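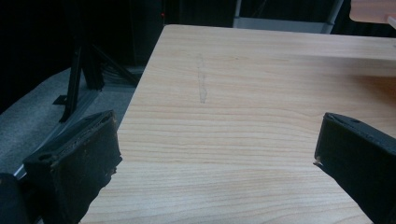
휴대형 그리퍼 작업 수칙 개정에 관하여

지난 7월, 본인이 관리하는 작업실의 휴대형 그리퍼 운용 수칙을 개정하였다. 기존 수칙은 Pustach 과제를 시작할 당시 급히 작성한 두 쪽 분량의 문서로, 기록 형식에 관한 조항은 상세하였으나 장비 점검과 작업대 정리에 관한 조항은 사실상 비어 있었다. 이 글에서는 개정된 조항 가운데 다른 작업실에서도 참고할 만한 부분을 정리한다. 전문은 분량 관계로 싣지 않는다.

제1조는 작업대에 관한 것이다. 기록을 시작하기 전 작업면에는 해당 회차의 대상물 외에 어떠한 물건도 두지 않는다. 공구, 필기구, 음료는 별도의 선반으로 옮긴다. 상판의 긁힘이나 얼룩은 제거 대상으로 보지 않되, 새로 생긴 자국은 점검표에 위치를 적는다. 작업 도중 상판을 교체하거나 회전시키는 행위는 금한다. 부득이한 경우에는 그 시점에서 회차를 종료하고 새 번호를 부여한다.

제2조는 마찰 패드에 관한 것이다. 개정 과정에서 이견이 가장 많았던 조항이기도 하다. 종전에는 패드의 교체 시기를 작업자의 판단에 맡겼으며, 그 결과 작업자마다 기준이 달랐다. Ilze Siliņa는 파지 횟수를 기준으로 삼자고 하였고, 본인은 육안 점검을 우선하자는 입장이었다. 최종 문안은 두 의견을 함께 반영하였다. 파지 횟수가 274회에 이르면 작업을 멈추고 패드를 점검하며, 표면이 해지거나 가장자리가 부스러진 경우에는 그 상태를 점검표에 기재한 뒤 교체 여부를 결정한다. 좌우 패드는 반드시 한 쌍으로 교체한다. 한쪽만 새것으로 바꾸면 얇은 상자가 돌아가는 사례가 반복되었기 때문이다. 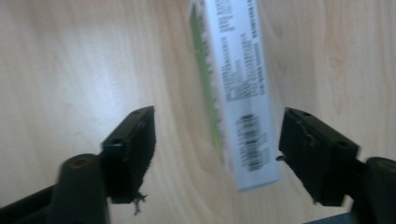
Ülle Šimkus

제3조는 종이 상자류의 취급에 관한 것이다. 폭이 좁은 상자는 양쪽 손가락이 상자의 중심선에서 같은 거리에 놓이도록 접근한다. 손가락 사이의 간격은 접근 단계에서 충분히 벌려 두고, 위치가 정해진 다음에 닫는다. 닫는 동작과 들어 올리는 동작은 구분하여 수행한다. 인쇄면이나 바코드의 방향은 회차별 지시서에 따르며, 지시서에 기재가 없으면 작업자가 임의로 맞추지 않는다. 눌린 자국이 남은 상자는 같은 회차에서 다시 사용하지 아니한다.

제4조는 이동 속도에 관한 것이다. 빠른 이동으로 화면이 흐려진 구간이 있더라도 작업자가 현장에서 이를 삭제하지 않는다. 선별은 Jendberg 측 검수 담당자의 업무이며, 작업자는 회차 번호와 비고만 남긴다. 초안에는 흐림이 발생하면 즉시 재기록한다는 문구가 있었으나, 작업자가 결과를 의식하여 동작이 부자연스러워진다는 지적에 따라 삭제하였다.

제5조는 휴식과 교대이다. 연속 작업은 60분을 넘기지 아니한다. 교대 시 인계자는 나사의 풀림, 패드의 상태, 케이블의 위치를 구두로 알리고 점검표에 서명한다. 구두 인계만으로 갈음할 수 없다. 바닥의 케이블은 받침대 다리를 따라 정리하며, 통로를 가로지르게 두지 않는다.

개정안을 적용한 이후 Danus 작업실과 공동으로 295개 회차의 점검표를 검토하였다. 서명 누락은 줄었으나 비고란의 표현은 여전히 통일되지 않았다. '마모'와 '손상'을 같은 뜻으로 쓰는 작업자가 있는가 하면, 상태를 적지 않고 '확인함'이라고만 쓴 경우도 있었다. 이에 따라 용어 정의를 별표로 추가하기로 하였으며, 초안은 Ilze Siliņa가 작성 중이다.

아울러 Van Leeuwen 측에서 제3조의 적용 범위를 비닐 포장재까지 넓혀 달라는 요청이 있었다. 비닐은 미끄러지는 양상이 종이 상자와 달라 동일한 조항으로 묶기 어렵다고 판단하며, 별도 조항의 신설 여부는 별표 확정 후에 논의한다. 점검표 양식이 필요한 분은 댓글로 소속과 용도를 남겨 주시기 바란다.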